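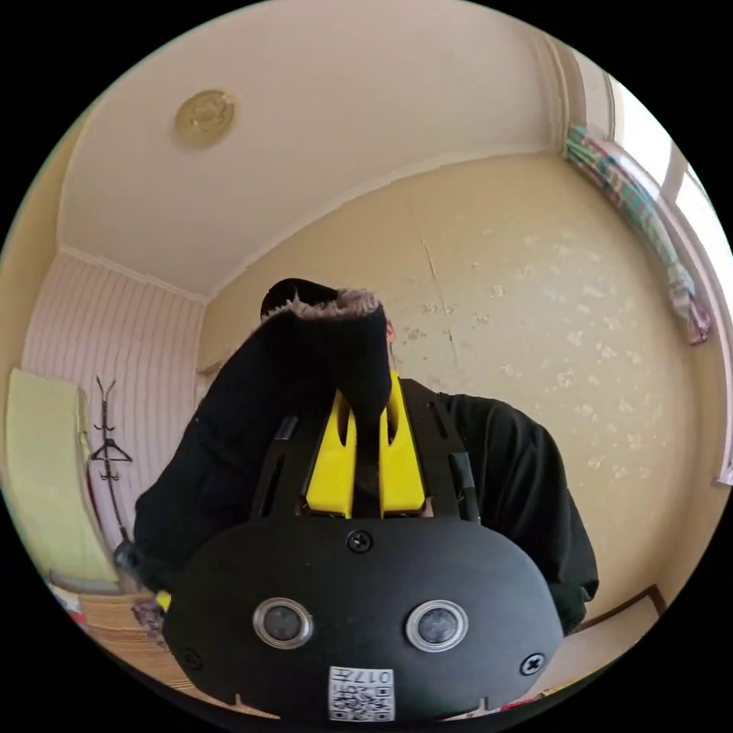 A black hooded jacket with fur trim. Cavcombe will collect outerwear separately from other textiles starting in December.

Cavcombe to split textile collection into two streams

Cavcombe will stop accepting mixed bags of clothing at its drop-off points in December and will move to a two-stream system, with coats and jackets in one container and all other textiles in another. The change was confirmed by the town's solid waste office and covers every public drop-off point as well as the counter at the transfer station. Household pickup of textiles, offered by appointment, will follow the same rules.

Under the current arrangement, residents place all clothing, shoes and household linen in a single container. The contents are trucked to the Brandex sorting line, where they are separated by hand and then by a near-infrared scanner that reads fiber content. The town delivered 307 tons to the line in the last contract year. A share of that tonnage was rejected at the scanner and sent for disposal at the town's expense, and outerwear made up the largest part of the rejected material by weight.

The cause is construction. A near-infrared scanner reads the surface of a garment to a shallow depth. A cotton T-shirt or a bedsheet gives the same reading on both sides and all the way through. A lined jacket does not. The shell may be nylon, the lining polyester and the fill down, polyester or a blend, and the scanner reports only the layer that faces it. Trim, zippers, snaps and drawcord hardware add material that the fiber recycling process cannot take. Garments with a coated or laminated shell may return no usable reading at all. Very dark fabrics are a separate problem, as pigments containing carbon black absorb most of the light the sensor depends on.

"The line was specified for single-layer goods," said Định Bạch, process engineer at Brandex. "When a coat goes through, we get a valid reading on the wrong layer, and the bale ends up out of tolerance. The buyer tests the bale and we get it back."

Bale buyers set a limit on foreign fiber and a lower one on metal. A bale over either limit is downgraded to wiping and insulation stock or returned, with freight both ways charged to the sorter. Brandex passes part of that charge to the municipalities that supply it. Cavcombe's share was the main reason the solid waste office reopened the contract ahead of schedule, according to Vesna Zupan, who runs the office.

Zupan said a pilot at four of the drop-off points ran through last winter and into spring. The rejection rate at the scanner fell by around 13 percent for material from those sites. She described the result as smaller than forecast but enough to cover the cost of the second container.

"Most of what is left is wet bags," she said. "Separate containers won't fix that."

What goes where

The outerwear container, marked with a gray band, will take coats, jackets, parkas, ski pants, snowsuits, quilted vests and rain shells. Items with fur or imitation fur trim belong in this container whether or not the trim can be removed. Removable hoods should be left attached or zipped into a pocket. Gloves are accepted here if tied or clipped in pairs.

The general container, marked with a white band, will take shirts, trousers, skirts, dresses, knitwear, underwear, socks, sheets, pillowcases, tablecloths, curtains without rings, and towels. Worn or torn items are accepted in both streams. Fabric that is stained with oil, paint or solvent is not accepted in either and goes in household trash.

Shoes will no longer be taken at the street containers. They should be brought to the transfer station counter and handed over in pairs.

Comforters, pillows, sleeping bags and mattress pads remain excluded. Their fill clogs the opener at the front end of the line, and the town has no contract for them. Zupan said the office asked for a price on filled bedding during the negotiations and did not receive one it could recommend.

Carpets, rugs and floor mats of any material are bulky waste and can be booked through the existing form.

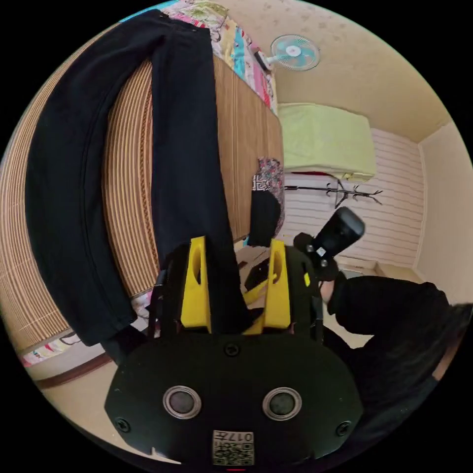 Trousers were a point of discussion in the drafting of the rules. Lined wool trousers and insulated work pants have two layers over part or all of the leg and behave in the scanner much as a jacket does. The office considered sending all trousers to the outerwear stream and decided against it, on the grounds that the great majority are single-layer cotton or cotton blend and are among the most valuable feedstock in the general bale. The published rule is that trousers go in the general container unless they are insulated or waterproof. Partial linings, pocket bags and waistband interfacing can be ignored.

Belts should be taken out. Buttons and zippers can stay, as the general stream passes through a cutting stage that removes the top of the garment and the fly before the fabric is opened. Yield loss at that stage is built into the contract price.

Containers and routing

The new containers are steel, with a rotating drum chute in place of the hinged flap used now. The drum limits the size of bag that can be inserted. Bags of up to 10 gallons will pass when loosely filled. Larger bags will jam the chute, and the office asks that a coat too big for the opening be folded and fed in without a bag if the weather is dry. Each unit has a drip edge above the chute and a raised floor with drain slots.

Wet material is the second largest cause of rejection after outerwear. Moisture absorbs strongly in the same part of the spectrum the scanner uses to tell cotton from polyester, and a bag that has taken in water through a poor seal can start to mildew before it reaches the line. Bags should be tied. Clothing should be dry when it is bagged, and items that come out of a basement or garage should be hung indoors first.

Hauling will stay with Matić, which holds the town's contract for glass and textiles. The company will run the two streams on separate days with the same truck. Milovan Delić, route supervisor at Matić, said the general containers will be emptied on the current schedule and the outerwear containers less often, with extra runs in spring, when households clear closets.

Fill levels will be reported by an ultrasonic sensor under the lid of each unit. The readings go to a routing program, Ututetti, that the town already uses for its glass containers. The program flags a container when it passes a set level and adds it to the next run. Delić said textiles settle unevenly and that a single tall bag standing under the sensor can read as a full container. Drivers will be able to override a flag from the cab after a visual check.

Where the outerwear goes

Material from the gray-band containers will bypass the scanner. It will be graded by hand in a separate room at the sorting plant, with wearable items sold for reuse and the remainder held for a dismantling trial. The trial uses heat-sensitive thread removal on garments sewn with that type of thread and manual cutting on everything else. Manual cutting is slow. Bạch said the plant does not expect the dismantling work to pay for itself during the contract term and has priced it accordingly.

Down fill recovered from unwearable coats will be washed and sold separately. Polyester fill has no buyer at present and will be baled and stored for the first year, after which the plant may dispose of it.

Su-chen Chu, who operates a secondhand clothing store near the transfer station, asked at the public session whether local resellers would have access to graded coats before they leave the region. The contract does not provide for it. Zupan said the question could be taken up at the first annual review.

The contract was approved with one recorded objection, from council member Velimir Vukčević, who said the contamination charge should be capped in dollars as well as by percentage. The adopted text caps it by percentage only. Vukčević asked that the charge be reported each quarter as a separate line, and the office agreed - the first report will cover the winter quarter.

Drop-off hours are unchanged. Street containers are open at all times. The transfer station counter closes at 4 p.m. and does not open on Sunday. A mixed bag left at the counter will be accepted through the end of the changeover month and sorted by staff, and after that it will be handed back.

Container locations and the full list of accepted items are posted on the solid waste page. Printed copies are available at the counter.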